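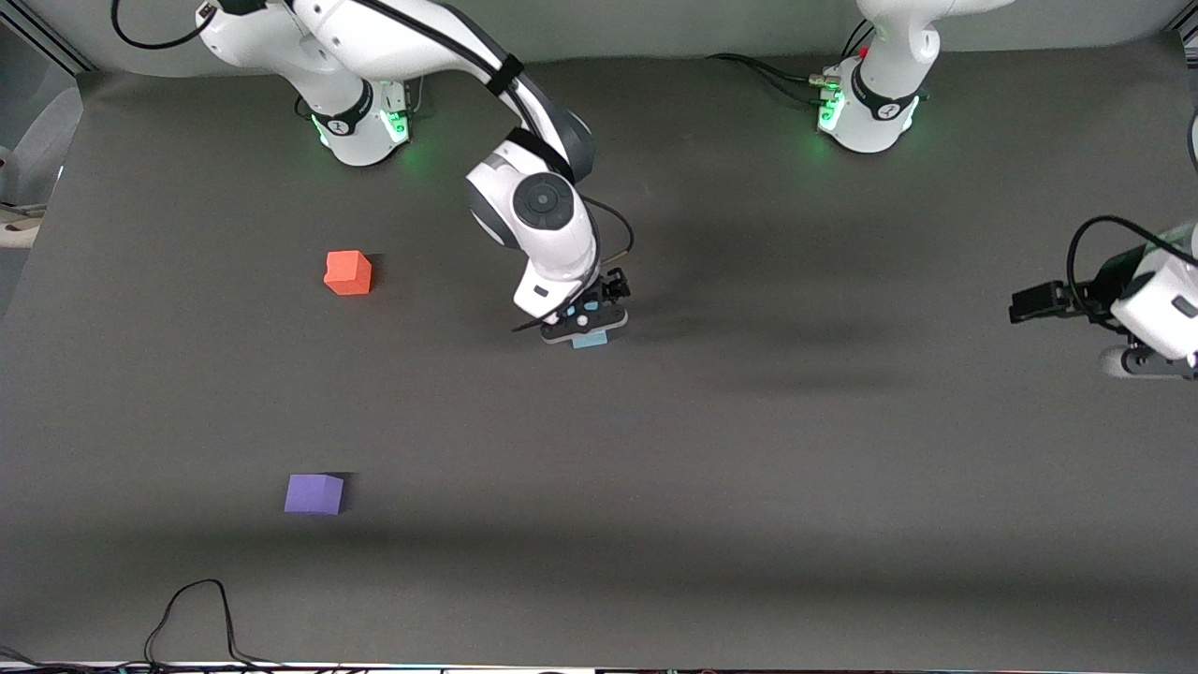 Home Courses Readings Contact

Unit 4: Sampling and Survey Error
May 20, 2021 by Teresa Wilczyńska
2 comments 40 shares

Read chapter 5 before the next class. We will use the Dunbar household survey again, so bring the handout from last time.

A population is the whole group you want to learn about. A sample is the part you measure. In the Dunbar survey the sample was 200 households, drawn from the town's address list.

Sampling error is the gap between the sample result and the true value that comes from chance alone. A larger sample makes it smaller, but slowly. To cut it in half you need four times as many households.

Bias is a separate problem. If the address list leaves out new apartments, a bigger sample drawn from that list will leave them out too. Nonresponse works the same way – people who are rarely home get missed more often.

Terms to know: sampling frame, stratum, cluster, response rate, weight.

Problem set: redo the Dunbar estimate with a sample of 300 and compare the margins of error. Show your work. Barbara Wieczorek has the data file if yours will not open.

Previous Next Back to top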